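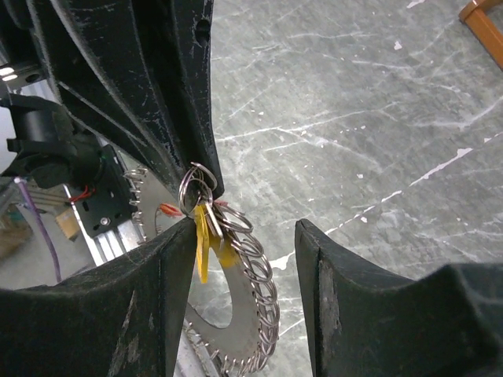
Grippers handling keys and other small metal bits: what rules do you follow?

Posted in Workshop and Automation, Jan 5, 2023

Hello all, I hope somebody can point me in the right direction. I look after a small robot at our community workshop in Sterstead. It has a three-fingered gripper and we've been teaching it to pick up fiddly household things: key rings, tags, washers, that sort of thing. Up to now it has only been me and one other person in the room, and we've got by on common sense. From next month we'll have other members coming in to run it, and I've been asked to write a sheet of rules for the wall.

I've started reading the proper standards and I'm afraid I get lost after a few pages. What I'd love to know is what you would put on one side of paper. Do I need a fence? Is it all right to hand things to the gripper while it's powered? And is there any accepted way of deciding when worn fingers should be changed? Ours have plenty of scratches by now and I can't tell whether that matters.
Jornska

Welcome, and well done for asking before the new people arrive! The one to begin with is ISO 12100, which covers risk assessment for machinery in general, and then ISO 10218, which is the industrial robot one and comes in two parts. Please don't try to read them cover to cover. Do the risk assessment first, with the robot in front of you and a cup of tea (well away from it), and write down every way a person could be pinched, struck or poked, including by whatever the gripper is holding. People tend to assess the arm and forget the object, and a bunch of keys swinging on a ring can reach a good deal further than the fingers do.

As for the fence, it depends on what your assessment says, so I can't give you a yes or no from my armchair. Our own sheet, which has served us well, goes like this:

One person is in charge of the stop button and does nothing else.
No hands between the fingers unless the power to the arm is off.
Put the object down, step back, say "clear", then start.
No lanyards, loose sleeves or dangling jewellery, and long hair tied back.
Cables kept off the walking route.
Anything dropped stays on the floor until the arm has stopped.

We run at 95 mm a second whenever somebody new is at the controls. That's only our house figure and you should work out your own. On worn fingers, scratches on the faces wouldn't trouble me much, but I'd look closely for cracks and for loose screws. We check ours every 2 weeks and write it in a book, even when there's nothing to say.

Oh, and do put a date on the sheet. Ours had three versions on the wall last November and they didn't agree with each other.
Avari

just keep your fingers out of it, we've had ours 6 years and never needed a sheet
Hoani

I'd gently disagree with the last reply, as it's the new people who need the sheet! One small thing to add, Jornska: if you do end up working in the same space as the arm, look at ISO/TS 15066 as well, as it deals with contact between people and robots. And test the stop button at the start of every session, with the arm moving slowly.
Avari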